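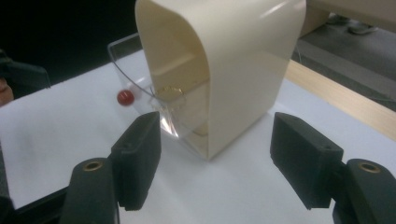 Figure 3. Small tabletop unit with an off-white housing and a clear front tray.

4. Storage of small personal items in the home

4.1 Scope of the household survey

The Cusidura survey was designed to record where people in rented homes keep small items of personal value, and how the choice of place relates to the size of the home and the length of the lease. Households were drawn from the two districts of Itov and Cordeiro. Both districts have a high share of furnished rentals, but they differ in the age of the building stock. Homes in Itov are mostly in older blocks with deep built-in closets. Those in Cordeiro are newer and smaller, and many have no closet in the main bedroom at all.

A total of 90 households completed the full questionnaire. The final return was received on 28/12/2022, and no answers were added to the data set after that date. Each household was asked to name the usual place of keys, jewelry, watches, medicines, spare coins and identity papers, and to state whether that place had changed since the start of the current lease. Items kept outside the home, such as those held in a bank or by a relative, were recorded separately and are not discussed in this section.

For the purposes of coding, storage was divided into built-in, freestanding and tabletop types. The last of these covers any container that can be lifted with one hand and that rests on another piece of furniture. Units of the general kind shown in Figure 3 were coded as tabletop storage, whether or not the respondent used them for the purpose stated on the package. Bowls, trays and open dishes were placed in the same group. A shoe box was coded as tabletop storage when it stood on a dresser or shelf and as freestanding when it was kept on the floor, a rule that caused some difficulty for the coders and was applied by agreement in the few doubtful cases.

4.2 Main findings

Tabletop storage was the most common answer for jewelry and watches in both districts. It was less common for papers, which were usually kept in a folder inside a larger piece of furniture. Medicines showed the widest spread of answers. Respondents often gave more than one place for them, and the places named by two adults in the same home did not always match.

Length of lease had a clear relation to the type of storage used. Tenants in the first year of a lease relied heavily on tabletop containers, including for items that longer-term tenants had moved to drawers or closets. In the written comments, many newer tenants described their arrangements as temporary. Among households that had stayed longer than three years, however, 29 still used at least one container that they had described as temporary in an earlier answer. This suggests that first arrangements tend to last, even where better space is at hand.

The effect of closet space was weaker than expected. The working assumption, based on the pilot carried out in Dumus the previous March, was that tenants with deep closets would make little use of tabletop containers. This was true for clothing accessories such as belts and scarves. It was not true for small valuables. Respondents in Itov explained that deep closets were dark and that shelves near the back were hard to reach - a point raised most often by older tenants. Several kept their closet for seasonal goods only.

Visibility was the reason given most often for choosing one container over another. Respondents fell into two broad groups on this point. The first preferred to see their belongings without opening anything, and associated hidden items with lost items. The second wanted valuables out of sight of visitors, repair workers and children. Members of the same household could belong to different groups, and in such cases the container in use usually followed the wishes of the person who owned most of its contents.

4.3 Clear-sided drawers

Clear-sided drawers occupy a middle position between open and closed storage. The contents remain visible at close range, but they are held in a fixed place and are less exposed than on an open dish. In the interviews, respondents who used such drawers spoke mainly about pieces worn every day. A ring or bracelet could be checked at a glance before leaving the home, and the choice of what to wear could be made without handling every piece. Objects worn a few times a year were more often kept in their original boxes elsewhere.

Some drawbacks were also reported. Clear surfaces show dust and fingerprints, and thin chains become tangled when several are placed in one compartment. Respondents dealt with the second problem by giving each chain its own drawer or by laying it flat in a loop. The cost in space is plain, as an entire drawer may hold a single light piece, but few respondents regarded this as a waste. The survey did not ask how many pieces were owned in total, and the share of jewelry kept in this way cannot be estimated from the answers.

The type of pull was mentioned less often than the coders had expected. Where it was mentioned, a raised knob was preferred to a cut-out grip, chiefly by respondents with stiff or painful hands. A knob in a contrasting color was said to be easier to find in low light. Figure 4 shows a drawer with a round red knob and a gold-toned chain bracelet inside. 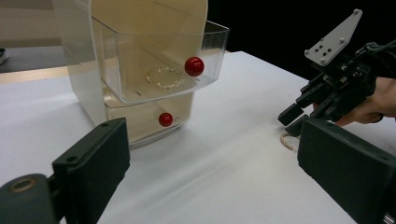 4.4 Limits of the data

The results rest on what respondents said about their homes. Visits were made to a small number of addresses only, and these were not chosen at random. Tenants who agreed to a visit may keep their homes in better order than those who declined. The survey also excluded shared student housing, where the storage of valuables is likely to follow other rules, and homes in which the lease had begun less than two months before the questionnaire was sent. Differences between Itov and Cordeiro should therefore be read as differences between the households that replied, and the figures for medicines in particular should be treated with care.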